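# The Drop We Didn't Write Down
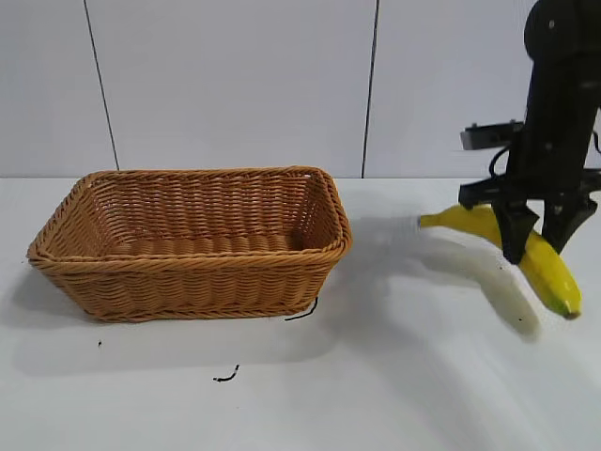

## A banana, a basket, and a stop button

I want to make an argument about logbooks, and I'm going to come at it by way of fruit, so I hope you'll be patient with me. I have been around robot arms for a good part of my working life, first on the floor at a bottling plant and then, for the years I'm writing about, running the small handling lab in Lurkthorpe where we tried out grippers on the sort of things a grocery warehouse has to move. Move the banana into the basket. That was one of our standing tasks, and if you think it sounds easy, you're in the good company of nearly every visitor we ever had.

A banana is an awkward customer. It's curved, it's heavier at one end than you expect, it bruises if you squeeze and it swings if you don't. Two angular fingers have to find a spot where the thing will hang without turning. Our arm, which we called Alby after a dog, got quite good at it. We had a program on it called Yagi that looked at the table, picked a grip, closed the fingers, lifted, traveled and let go. In the last full round of testing before the trouble we did 446 picks, and everybody was pleased, me most of all.

The trouble was small. I should say that right away, so no one reads on waiting for blood. Alby picked up a banana, started toward the basket, and let go of it early. The banana hit the table. Then the arm kept going, reached the place above the basket, opened its already open fingers with great care, and swung back for the next pick as if all was well. Kourosh Arabzadeh had leaned in to grab the dropped banana, the way you would pick up a sock. The arm came back over the table and caught him on the wrist.

He had a bruise and a bad temper for the rest of the afternoon. He has given me leave to tell the story, on the condition that I mention he had stopped the arm with his other hand before I'd even got out of my chair. So there it is, mentioned.

## What we said at first

What we said at first was that Kourosh shouldn't have reached in. It's a natural thing to say, and I said it, and it was even true. We had a rule about it, printed and taped up where everyone could read it. The rule said that no one puts a hand over the table unless the arm is stopped, and he had put his hand over the table, and the arm had not been stopped. You could close the book right there, and I have worked in places that would have.

But I'm a slow thinker, and slow thinkers have the advantage of still being bothered by something after the quick ones have gone home. What bothered me was how easy the reach had been. He didn't hesitate. A careful man, a man who checks his tire pressure before he drives to his sister's, put his arm into the path of a moving machine without a thought, and I couldn't make that fit until I asked him, over a cup of tea and as gently as I could manage, how many times he had done it before.

"Every time it drops one," he said.

So then I had to ask how many times it dropped one, and neither of us knew.

## The two kinds of drop

I went back through the log. The log was Yagi's, written by the program itself, and it was a very tidy log. It listed each pick with a time and a result. A pick was a success if the arm reached the basket position and the fingers opened. You'll see the problem. By that measure an arm that dropped its banana halfway over was doing splendid work, as long as it finished its trip.

The camera was there. It rides on a bracket right on the arm and it had a decent view of the tabletop. We simply hadn't asked it to look again once the fingers were closed. We used it to find the fruit and then, so to speak, we shut our eyes for the rest of the journey. I don't blame the program for that. It did what we had told it to do, and I was the one who signed off on what we told it.

We had saved pictures along the way, so I sat down with them over the better part of a week and sorted every pick by hand. Of the 446, the log had given us a success on all but a few, and by my own sorting 402 had ended with a banana in the basket. The rest had gone to the table, or to the floor, or in one case to a place we never did work out. Most of those had been tidied up by whoever was standing nearest. It was Kourosh a lot of the time. It was me some of the time too, and I'd like that on the record next to his.

Nobody had hidden anything. That's the part I keep coming back to when I talk to younger folks in the trade. We were all cheerful, honest people working with the door open. A banana would fall, somebody would say "oops" and put it back, and the next run would begin. It seemed too silly to write down. Who opens a fault report over a banana?

## Why I think you should

Well, I do now, and I think you should as well, and I'll try to explain why without getting up on a box.

When a machine fails in a big way, everything stops and people gather. The failure gets looked at whether anyone wants to look at it or not. When it fails in a small way, somebody fixes it on the fly, and the fixing becomes part of the job. Do it often enough and the hands learn it. By September our hands had learned that a dropped banana meant reach in, and they'd learned it so well that the taped-up rule never got a say. We had trained Kourosh every bit as thoroughly as we had trained Alby - and with far more repetition than either of them would have liked.

So I don't look at the small drops as a matter of poor performance anymore. I look at them as the cause of the accident. The early release was a grip problem, a mechanical business, and it was put right fairly quickly once we were looking for it. One finger pad had worn smooth where it pressed against the curve of the fruit. A new pad costs very little. What the worn pad did to the habits of the people around it was a far more expensive thing, and no amount of staring at the pad would have shown me that.

I know the case against me, because I had it put to me in a meeting at Puselberg, where we had been invited to talk to the people who were thinking of buying arms like ours. A manager there, a pleasant woman and a sharp one, said that if her crew had to stop and write a note for every dropped item they would never ship a single crate. She had a point. She also said that the proper answer was a fence, and that with a fence it wouldn't matter what anybody's hands had learned.

I like fences. I have nothing but good to say of a fence where you can have one. But I've seen what happens to fences when the small drops go on behind them. Somebody has to go in and fetch the fruit, and going in means opening the gate, and opening the gate means stopping the line and starting it up again, and before long there's a broom handle by the gate with a hook on the end of it, and shortly after that there's a wedge in the latch. The fence needs the log too, if you follow me. It needs someone to notice that people keep wanting to get past it.

As for the time it takes, I'll tell you what we did and you can judge. We put a plain notebook on the shelf with a pencil on a string. If the arm let go of something where it shouldn't have, you pressed stop, you picked the thing up, and you made one mark on the page. You could add a word if you felt like it. I timed myself, being the kind of person who does, and it took me 15 seconds with the stop and the restart included. After that we taught Yagi to take a second look with its camera partway through the trip, and to halt on its own if its fingers were empty. That took longer, and there was some colorful language. But the notebook came first, and I believe the notebook did most of the good, since it was the notebook that told us how badly the second look was needed.

Pressing stop was the real change. It felt foolish for a while, I'll admit. You'd have a perfectly good banana lying in plain sight and you'd walk over to a button like you were calling the fire department. Visitors grinned at us. One of them asked whether the fruit was insured.

## What I'd ask of you

If you run a place with an arm in it, go and stand near it for a morning with your hands in your pockets. Don't watch the arm. Watch the people, and see what they do in the half minute after it gets something wrong. If they do anything smoothly, anything at all that looks practiced and isn't in your procedures, you have found a fault that your log doesn't know about. Ask them about it kindly. They will tell you if you're kind, and they won't if you aren't, and I've tried it both ways.

Then look at what your machine calls a success. Ours called it a success when the hand opened over the basket. I had read that line in the code myself, on a quiet morning with plenty of coffee in me, and had thought it was just fine.

Kourosh still works with arms, bigger ones now. He tells me he has a notebook at the new place, and that he had to supply his own pencil.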